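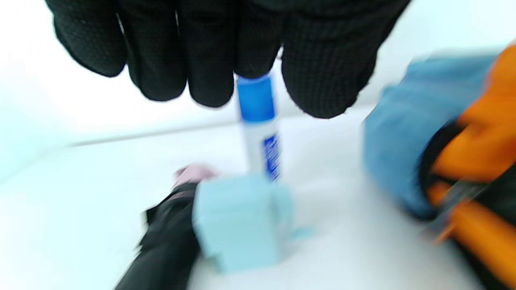

How to plan a budget for hand-held gripper data collection

Planning a two-gripper collection station starts with the task list. Most budgets that fail were built from a catalog, with the tasks added afterward. The steps below follow the order used at our Trotstead site for small tabletop work: picking, placing, standing objects upright, and passing them from one tool to the other. They cover equipment bought outright. Operator wages and floor space are handled in a separate sheet.

What you need before you start

A written list of tasks, with the objects each one uses.
The width, height and weight of the largest and smallest object.
The number of recorded episodes you need per task.
The length of one episode, including the reset.
The name of the robot arm that will eventually run the policy, if it has been chosen.

Step 1. Fix the number of episodes

Write the number down before asking for any quote. Our first plan called for 400 usable episodes on each of five tasks. Usable means the recording passed review. Plan for rejects from the start. On our bench, an operator had to record 102 episodes to get the first 50 usable ones on the glue stick task. The reject rate dropped later, but the early figure is the one that uses up fingertips and batteries while the station is still being set up.

If you have no reject rate of your own, run a short trial with borrowed or rented tools. Do not take the rate from a vendor's demonstration. Those are recorded by people who have used the tool for months.

Step 2. Decide between one gripper and two

A second gripper does more than double the tool cost. It adds a second mount, a second set of batteries, a second charger slot and a way to keep the two recordings on the same clock. Buy two if any task on the list needs a handover, or needs one object held still while another is moved. If only one task in the list needs it, price the station both ways and show both totals.

Some suppliers sell the second tool at a lower price when it is ordered with the first. Ask whether the discount also applies to a spare. In many cases it does not, and the spare costs more than either working unit.

Step 3. Specify the fingertips and contact surface

Fingertips are a consumable. Enter them under running costs. The choice of surface depends on the objects:

Smooth plastic tubes and caps: a surface with raised dots or a soft rubber face.
Soft blocks and foam: any surface, but check the closing force. Too much force hides the shape of the object from the camera.
Thin flat items: a narrow tip with a firm edge.
Paper and card: a plain rubber face, replaced often.

Fabric covers are cheap and easy to change, but they stretch. A stretched cover shifts under load, and the recorded grip width no longer matches the true one. Set a fixed replacement interval and write it in the budget. We replace covers after every 400 episodes, whether or not wear can be seen.

If the robot will use a different fingertip from the hand tool, stop and settle that question first. Recordings made with one surface often transfer poorly to another, and paying for the collection twice is the largest avoidable cost in this kind of project.

Step 4. Price the bench and background

A plain white tabletop with a backdrop that curves up behind it is inexpensive and gives an even background. It has two drawbacks. Pale objects lose contrast against it, and bright light can wash out the edge between table and wall. If part of the object set is white or pastel, add a gray or colored mat to the order.

Lighting should be quoted together with the bench. Ask for:

Two diffused panels with adjustable output.
Stands or a frame that clamp to the bench.
A stated color temperature that matches on both panels.
Replacement panels available for at least five years.

Fast hand motion blurs in the recording. More light allows a shorter exposure, so a brighter panel is often a cheaper fix than a better camera. Test this before approving a camera upgrade.

Step 5. Budget the object set

Objects are the smallest line and the one most often forgotten. Buy at least five of each consumer item from the same batch. Packaging changes without notice, and a tube with a new label counts as a new object for some tests. Glue sticks, markers, foam blocks and similar items also get dirty or crushed. Keep one of each sealed as a reference.

Step 6. Add storage and review time

Video from two tools fills disks quickly. Calculate storage from all recorded episodes, including the rejects, and then double it for the backup copy. Add a review workstation if the collection computer will be in use all day. Review done on the same machine stops collection, and that lost time never shows on an invoice.

Step 7. Request quotes in the same form

Send every supplier the same sheet. Ours went to Brorholm and Moulin for the hand tools and to Hunville for the bench and lights. The replies could be compared only because each one had to fill in these lines:

Unit price, one tool and two tools.
Price and pack size of fingertips or covers.
Battery life in continuous use, and price of a spare.
Calibration: who does it, how often, and the charge.
Lead time for the first order and for spares.
File format, and any license fee for the export software.
Repair terms, with the expected number of days out of service.

Read the license line with care. One quote we received had the lowest tool price and a yearly export fee that made it the most expensive by the second year.

Step 8. Set the order of purchase

Split the purchase into two orders. The first contains one tool, one set of fingertips, the bench, the lights and the object set. Record 50 episodes with it and review them. The second order holds the second tool, the spares and the storage, with any changes the trial showed were needed.

If your budget year closes in December, place the first order early enough that the trial ends before the cutoff. Lead times for hand tools tend to be longer than those for the bench, so order the tool first – the bench can follow.

Last updated 19/08/2026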